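Last updated: 18/07/2021

The Viltberg table has been in our range longer than almost anything else we sell, and I still get a little pleased when an order for one comes in. It's a plain white rectangle with a thin flat top, and it was drawn up by Dede Nyarko back when Pedetti was a much smaller outfit and we were all packing boxes on Friday afternoons. She wanted a table you could push against a wall for folding, sorting or wrapping and then forget about until supper (her own, I should say, has never once been cleared by supper!).

The top wipes down with a damp cloth and a drop of dish soap. Please skip the scouring pads, however tempting they look after a craft afternoon. The legs screw in by hand and have a bit of adjustment at the bottom, so if your floor runs a little downhill, as mine does near the window, you can get rid of the wobble in a minute or so. We suggest two people for turning it over once the legs are on.

White table on a herringbone or chevron wood floor: 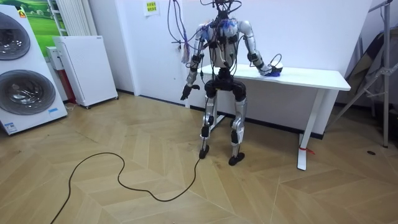
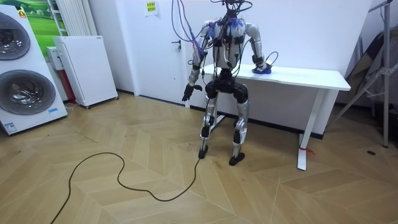 People often write to ask whether a white table will look cold in a room with a wood floor, and I'd say go ahead, especially with a lighter wood. If you'd like something softer underfoot, the Uibo rug was made with this table in mind and leaves enough room on each side to pull a chair out. Felt pads for the legs come in the carton, taped inside the lid, so do look there before you throw it on the recycling pile.

The Viltberg is $85 with the legs included. A spare set of four legs is $21, and they also fit the older Fusodis bench, which we stopped making in April but still get plenty of letters about. We've sent out more than 2,000 of these tables now, and if yours arrives with a chipped corner, just send us a picture and we'll put a new top in the mail. You can keep the old one for the garage.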